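Deltivlow — README for the cable drag subset

Status: released, with known faults. Read the fault section before training on anything in this folder.

What this is

Deltivlow is a set of tabletop manipulation episodes recorded at the Dikska bench with a single arm. The tasks are short: open or close the drawer, move a cube between the shelf and the tray, bring the fingers to the rim of a small round container and close on it. The full release has 611 episodes. This subset holds the 50 in which the arm stopped on its own or drifted off its commanded path. We kept them together so that people working on fault detection don't have to dig for them.

Contents

episodes/ one folder per episode, with joint positions, commanded positions, motor currents and gripper state
video/ fixed view and wrist view, same start time
faults.csv episode name, fault type, time of first sign, time of stop
notes.txt operator notes, unedited

Joint data is logged at 100 Hz. The two video streams are matched to it by the controller clock.

What went wrong

A cable runs along the outside of the arm. In June we moved the clip that held it near the upper link, to give the wrist more room over the drawer cabinet. With the clip in its new place the cable had too much slack in some poses and too little in others. On long reaches toward the shelf it pulled against joint 6, and the controller read the extra current as contact. Most of the time it made a protective stop. In the worse cases the load stayed just under the stop limit and the fingers came in off target — near enough to look right on the wrist view, but wrong in the joint log.
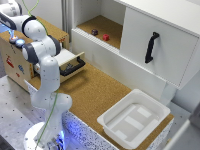
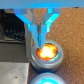

Fixed view of the bench (first) and wrist view at a container (second).

The wrist view alone is not enough to label this fault. Use commanded minus measured position for joint 6 together with the current trace. The video is useful for checking which task was running.

Fault types in faults.csv

drag_stop: protective stop, cable load
drag_drift: no stop, position error above limit
false_contact: stop with no cable load found in the log
operator_stop: stop button pressed

A few episodes carry two types. The first one listed is the one we think came first, and the notes say when we weren't sure.

Safety

After a protective stop the arm holds its pose with the cable still under tension. Releasing the brakes in that state lets the wrist jump. Our restart procedure is now:

1. Press the stop button and leave it in.
2. Free the cable by hand from the base upward.
3. Check the connector for pulled pins.
4. Release, then jog home at low speed with the shelf path clear.

The old Fukard restart script skipped steps 2 and 3 and homed at full speed. It is still in tools/ for reference. Do not run it on hardware.

Known problems

Gripper state is missing for part of some drag_stop episodes — the logger closed before the last packet was written. Time of first sign was marked by hand and can be late. Colored light from the equipment shifts the white balance in the video, so don't rely on color for labels.

Changes

1.1: added false_contact, which had been folded into drag_stop
1.0: first release

The loader is the same one used for the Ruggiero set. Set subset=cable_drag in the config.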